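Swapping the Processor in an Older Desktop Tower

Alcides Cordeiro, updated 7/19/25

You need a screwdriver, a lint-free cloth, rubbing alcohol and thermal paste. Check the board maker's list of supported chips before you buy.

1. Open the case
Shut down, unplug the cord and hold the power button for 8 seconds. Lay the tower on its side and take off the side panel. Leave the drives and the power supply where they are. Touch bare metal on the case before you reach in.

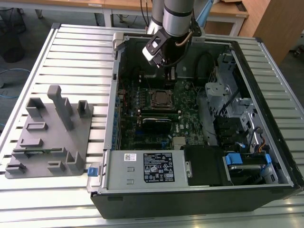 2. Free the old chip
Remove the cooler if one is fitted over the socket. Wipe the old paste off the chip. Push the load lever down, move it out from under its catch and let it rise. Swing the load plate open all the way. The chip stays seated in the socket until you lift it.
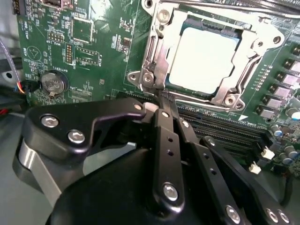

Rosimeire Teixeira writes that on her machine the cooler would not let go of the chip. She ran the computer for a few minutes to soften the paste, shut it down, unplugged it and twisted the cooler gently until it came loose.

3. Lift out and replace
Hold the chip by its edges and lift straight up. Keep fingers and tools away from the gold contacts in the socket. Match the notches on the new chip to the socket, then lower it level. Do not press on it. 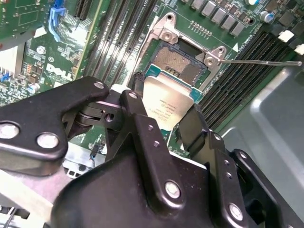 4. Close up
Lower the load plate and hook the lever back under its catch. Apply a pea-sized dot of paste, refit the cooler and plug in its fan. Start the computer and check the processor name in the setup screen.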